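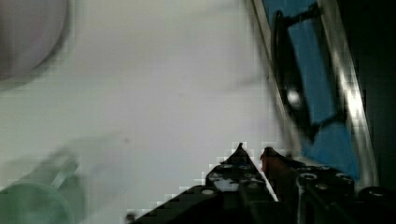 Pakico asks, in a note left on the course page, whether the two-finger kit is worth the money for a department that already owns a perfectly good arm, and whether the wrist camera matters as much as the brochure makes out. Both are fair things to ask, and I'm going to spend most of this handout on them, so thank you, Pakico (and do keep the notes coming, all of you, I read every one).

Robot Handling for Beginners
Handout 4: Looking hard at a gripper kit before you buy
Revised 2020-01-06

The kit we are reviewing is the Mireo, sold by Shearer as a bundle: a two-finger gripper, a small wrist camera, the mounting plate, cables and a year of telephone support. The bundle is 2460 pounds. You can have the gripper by itself for 1000, and the camera and its bracket come to 800 if you add them later, so do your sums before you decide that the bundle is the bargain. What's left over in the bundle price is 600 for the support and 60 for the plate and cables, and whether you want the support depends very much on who looks after your machines when term is in full swing!

What the camera is for

A camera fixed at the wrist travels with the gripper, so the fingers keep roughly the same place in the view while everything else slides about behind them. Students find this odd for the first hour or so and then stop noticing. It is lovely for the last little bit of a reach, when a camera on a stand would have its view blocked by the arm itself. It is much less good for finding things in the first place, and a quick move will smear whatever is nearby into a soft blur. If your work depends on spotting objects across a whole table, please budget for a second camera on a stand as well, and don't let anybody talk you out of it.

Look back at the picture at the head of the handout with that in mind. The finger tips are easy enough to make out, one of them reddish-brown, with nothing held between them, while the rounded grey object in the corner has gone very soft indeed. Would you want to plan a grasp on it from that view alone? I wouldn't, and I'd rather wait for the arm to settle and take another look.

Trying a kit out

At Fluncombe, where we hold the practical sessions from September, we go through any kit on loan in the same fairly unhurried way. You will each have a turn, so please read this part before you come.

Start with the arm powered down and go over the fixings by hand. Then bring it up at the lowest speed and open and close the fingers with nothing between them, listening as well as looking. Only after that do we put something on the table. Keep a written log as you go, including the dull bits, as a supplier will take a dated log far more seriously than a grumble over the telephone. 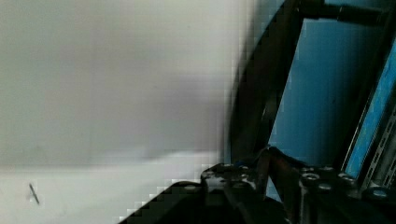 Fig. 2. Close view of the gripper, with bolt heads along its dark base and the pale surface to the left.

Bolt heads you can reach without taking anything else apart are a great kindness to whoever has to do the maintenance, so when you have a kit in your hands, try each one with the proper key and write down any that are awkward. Do the same with the cables: move the wrist slowly through its full range and watch for anything that pulls tight or rubs.

My own view of the Mireo, for what it's worth, is that the gripper is a sound buy for teaching and the camera a good one if you mean to do close work. The manual is thin on calibration, though, and I should like to see Shearer put that right.

For next time: write one side of A4 advising a small workshop on whether to take the bundle or the gripper alone. Say what work you imagine the workshop doing, show your sums, and bring two copies so that you can swap with a neighbour.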